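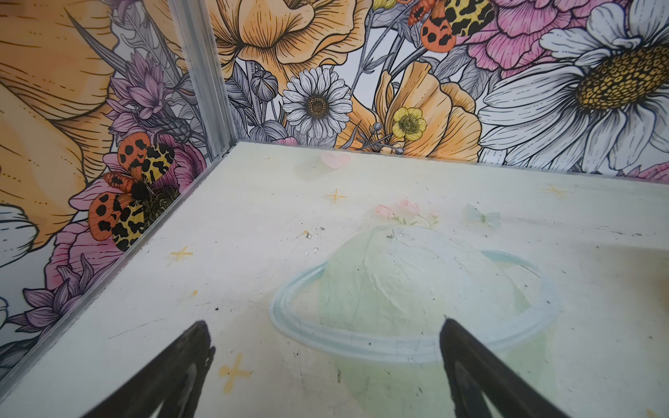 Vol. 4, No. 2, p. 57

Figure 4. Wrist camera view inside the Zatbridge box, with both gripper fingers over the painted floor.

5.3 False grasps on printed and painted surfaces

The most serious fault in the Zatbridge tests did not involve any of the test objects. On Feb 6, 2018, during a clearing task, the arm was told to remove every loose item from the box and to stop when none remained. The detector, which had been trained on plain gray and white trays, continued to report items after the last one had been taken out. The planner accepted these reports and sent the gripper down to the floor. The Sibiya controller stopped the arm on its force limit, but only after both fingertips had been pressed against the surface. The arm then backed off, looked again, and repeated the same move until the operator used the stop button.

The walls and floor of the box carry the kind of artwork that caused the trouble (Figure 4). The yellow stars and the pink heart on the floor are small, have clear edges, and differ strongly in color from the pale ground. In the logs, the stars were the most common false target. The painted planet was reported less often, and its ring was sometimes taken for the rim of a dish. Flowers and moths on the walls drew false reports too, but these fell outside the reach limits and were thrown out before any motion began.

Two further conditions made the fault worse. First, the depth sensor gave poor readings near the aluminum trim, where reflected light left gaps in the depth map. The software filled each gap from nearby points, which could raise a flat area by several millimeters. A flat shape close to the trim could then pass the height check. Second, the floor was not free of real matter. Small white crumbs such as those in Figure 4 gave true height readings, although they were far too small to grasp. When a crumb lay on or beside a painted shape, the detector tended to join the two into a single item.

The retry rule was also at fault. It had been written for slipped grasps, and it treated a closed and empty gripper as a reason to try again at the same point. It set no limit on the number of attempts and made no use of the force stop that had just taken place.

Three changes were made before testing resumed at the Urnudcombe site in July. A target must now stand above the fitted floor plane in two separate views. Filled depth points no longer count toward the height check. After one force stop, the target is blocked and the arm waits for the operator. In 20 repeat runs with an empty decorated box, no downward move was started. The changes do not address thin real objects, such as cards or labels, which the new height check may reject. This limit is taken up in Section 5.4 with the Dralholm data.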